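HOUSEHOLD ORGANIZATION, Unit 6: Do baskets do anything?
Instructor: Gwilym Prosser
Revised Jun 4, 2024

Read before class: the Mevon handout on "contained living." Read it with a pencil and mark every claim that has no evidence behind it. You will mark a lot.

6.1 The basket claim
The usual advice says that a thing in a basket is a thing put away. I doubt it. A basket moves the edge of the mess. If a cup belongs in the cupboard, a cup in a basket is still out, and now it has company coming.

Wire mesh gets extra praise for letting you see the contents. Fine – but seeing a cup has never made anyone in my house wash it.

6.2 Tabletops
Baskets are also sold as surface protection. Ask what the surface looked like first. Scuffs that run along the grain are easy to miss from a standing height, so bend down and look before you blame the basket or credit it.

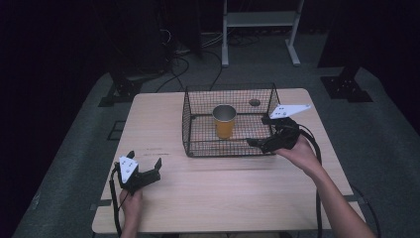
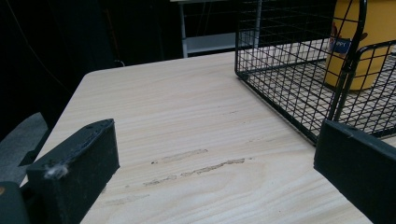

Light wood with marks on it, in both views. One cup in the mesh basket in the first.

6.3 In-class task
Work in groups of 2. Take one basket and one table.
Write down what is in the basket and where each item would live if baskets did not exist.
Check the tabletop for marks, with a finger as well as by eye.
Decide whether to keep the basket. "It looks nice" is allowed, but call it that.

6.4 Written work
200 words on one storage product you own and no longer believe in. Anahera Goodwin is collecting these at the Hernley desk.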